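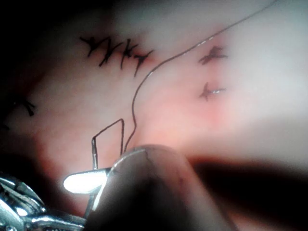 Plavwood teaches people to sew, though we would rather you didn't bring us your curtains. We are a small school of surgical suturing, and our whole subject is what happens between a needle, a length of dark thread and something pink that would prefer to be closed. Students arrive expecting drama and get knots. A row of four black ones, tails sticking out every which way like bad handwriting, gets a long and serious discussion here: the spacing, the slope of the line, how short the ends were cut. We have heard grown adults argue over a single tail through an entire lunch. We provided the lunch, so we felt entitled to listen.

The school started in 2 rented rooms on the upper floor of the Bosmont building, above a shop that sold aquarium supplies. The smell has mostly gone. We opened with one course, the Hashemi Basics, which is still the one everybody has to take, including people who tell us on the phone that they are well past that sort of thing. They are welcome to be well past it in the front row.

What we teach

Basics runs 9 weeks and covers the interrupted stitch, the interrupted stitch again, and knots. Our second course, Jameo, moves on to knots tied with instruments, where your fingers are no longer invited. You wrap the thread around the jaws of one instrument, keep hold of the strand with the other, and find out how much you relied on having thumbs. It goes slowly at first. Then it goes slowly but better -- that is the point at which most people start to enjoy themselves.
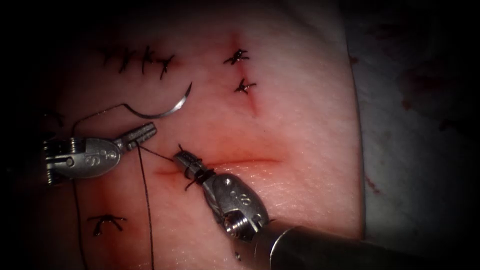
Instrument tie in progress: thread wrapped on the right, held on the left, needle parked on the pad.

How we teach it

Classes are small and fairly quiet. Every student works on a pad, and every pad gets looked at closely by an instructor who has seen worse and will say so kindly. We don't give out stars or certificates with gold edges. You get your pad back with notes, and you get another pad.

We do keep a shelf of old work by the front desk -- good rows, crooked rows, and one early effort that visitors keep taking for a caterpillar. It belongs to the school's founder and is not for sale.

Visiting

Open evenings are held in June, starting at 6 p.m. Come up the stairs at Bosmont, Suite 2991, and ring twice, as the bell only works the second time. Coffee is free and not very good. Please leave the curtains at home.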